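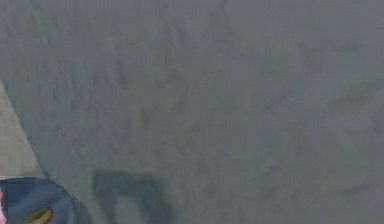 Sealing a bare concrete or plastered floor in a small workshop is mostly a matter of preparation, and the sealer itself takes less time than the cleaning. Sweep first, then vacuum, then look at the surface from low down with a lamp held to one side. A grey surface with a mottled tone, darker smudges and short streaks running across it is hard to judge by eye, as old oil, trowel marks and plain variation in colour all look much alike. Test each dark patch with a few drops of clean water. If the water soaks in and darkens the surface, the patch is only colour. If it beads, there is grease or an earlier coating, and sealer will not hold there.

Removing grease

Use a powdered alkaline degreaser mixed to the strength on the packet. Work it in with a stiff nylon brush, leave it for 14 minutes, brush again and lift the liquid with a wet vacuum. Do not let it dry on the floor. Rinse twice with clean water and repeat the drop test. Wire brushes leave fragments that rust under the sealer and show as brown specks by the following winter.

Checking for damp

Tape a square of clear polythene to the floor on all four sides and leave it overnight. Droplets on the underside mean moisture is coming up through the slab. Wait for drier weather or use a breathable product. The floor at the Soltadmont unit was tested in December, failed in both corners by the door, and was left alone until spring.

Applying the sealer

Stir, do not shake. Pour into a tray and use a short-pile roller, keeping a wet edge and working back towards the exit. Two thin coats are required. A thick single coat stays soft and picks up grit. Puddles in low spots should be spread out before they skin over.

The floor measured 471 square feet. Skovex water-based sealer was used for the main area and Parsa solvent sealer for the strip under the bench. The Parsa strip is darker and slightly glossier. Keep to one product if appearance matters.

Drying and use

Allow light foot traffic the next day. Keep heavy items, rubber mats and vehicle tyres off for a full week. Rubber can stain a fresh coat permanently.

Wash with plain water and a little neutral soap. Vinegar etches concrete and should not be used at any strength.

Last revised March 27, 2019

This site uses cookies to remember your settings. Accept | Manage preferences

© Cladodwood Workshop Notes | Contact | Back to top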